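Festeck Open Day: Two Hours Among the Saddles

The invitation promised a look behind the scenes at the Festeck fitness equipment works in Sellham, plus lunch. I have never finished a spin class in my life, but I have finished plenty of lunches, so in September I drove over and joined the line at the gate at 9 a.m.

Our guide was Ľubomír Bednárik, who has spent 44 years in the building and speaks of bearings the way other men speak of grandchildren. He walked us through the welding bay, where we were told not to look at the welding, and then to the paint line, where we were told not to breathe much. Fair enough.

The best room was the one for worn-out parts. A pedal crank rode in a rig day and night until it gave up, and a chalkboard recorded its age at death. I felt close to that crank.

After that came the try-out hall, with its hardwood floor and exercise bikes. The touchscreen on mine wanted my weight before it would let me pedal — I gave it a figure from my college years.

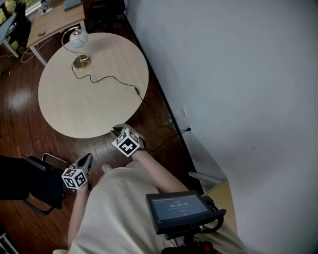 Lunch and the Gift Shop

Lunch was a cheese roll and an apple. Anjani Sinaga from the sales office came by to ask which model had tempted me. I said the Nirow, mostly for its saddle, and she told me the price was $2,538 before delivery. I had another apple.

The shop sold water bottles, socks and a wall calendar of flywheels. I bought the socks. The parking lot took a good while to clear, and the left sock already has a hole in it.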